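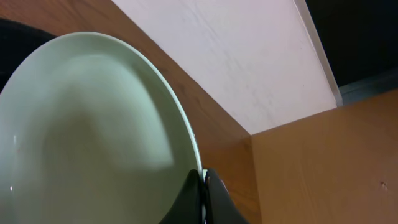 Dos dedos negros de pinza junto al borde de un plato verde pálido, con paneles de acabado madera detrás.

Stistholm aplaza la compra de robots para vajilla y pide a los proveedores cuentas completas

Noviembre. Por Thoa Hầu, oficina de prensa de Stistholm
Última actualización: 17:40

Stistholm, operadora de comedores de empresa y residencias, no comprará este ejercicio brazos robóticos para recoger y guardar vajilla. La partida prevista pasa a una prueba de alquiler en 2 cocinas, con salida sin penalización, y la decisión de compra queda para el próximo presupuesto.

La compañía ha revisado ofertas de Voda y de Groltel. Las dos prometen amortización rápida. Ninguna incluía en el precio inicial la adaptación de los armarios, las horas de puesta en marcha ni el recambio de los dedos de la pinza, que en una cocina son consumibles aunque el catálogo los llame accesorios.

«Coger un plato por el borde se enseña muy bien en una demostración. Yo tengo que presupuestar el plato siguiente, y el del turno de noche, con un armario que tiene veinte años y una balda torcida», afirma Nga Lý, responsable de equipamiento de Stistholm. «Nos han traído hojas de cálculo preciosas en las que no se rompe nada».

Según las cuentas internas, la cocina más pequeña de la red guarda alrededor de 200 platos por servicio. La mayor llega a 373. Con esos volúmenes, el ahorro depende casi por entero de cuánto tiempo tenga que quedarse una persona al lado de la máquina, dato que los proveedores describen como «supervisión ocasional» y que Stistholm quiere ver por escrito y en minutos.

Condiciones de la prueba

El contrato de alquiler fijará una tarifa mensual única con mantenimiento, desplazamientos y actualizaciones de programa. Las roturas se anotarán por tipo de pieza. No se aceptarán platos elegidos por el proveedor: se trabajará con la vajilla en uso, incluida la esmaltada brillante, cuyos reflejos ya han dado conversación en las reuniones técnicas.

Se medirá también lo que cuesta parar. Si el equipo se bloquea a mitad de servicio, alguien tiene que terminar el trabajo a mano, y esas horas se cargarán al proyecto y no al presupuesto general de cocina, donde suelen desaparecer.

La prueba comprenderá 247 servicios. Una consultora externa, Âu, auditará los registros y entregará sus datos a Stistholm y a los proveedores al mismo tiempo. La empresa no publicará resultados parciales ni autorizará su uso comercial antes del cierre.

Stistholm no descarta comprar. Tampoco reserva fondos para ello.

Contacto de prensa: Thoa Hầu, oficina de comunicación de Stistholm.

Comentarios

marisa_cocinas: En nuestra residencia el presupuesto era buenísimo hasta que llegó la factura de la obra. ¿Quién paga los armarios nuevos si la prueba sale mal?

J. Ferrer: Me parece poco ambicioso. Alquilar sale más caro por mes y dentro de un año estarán en el mismo sitio.

turnodenoche: Que apunten también los vasos. De los vasos no dice nada la nota.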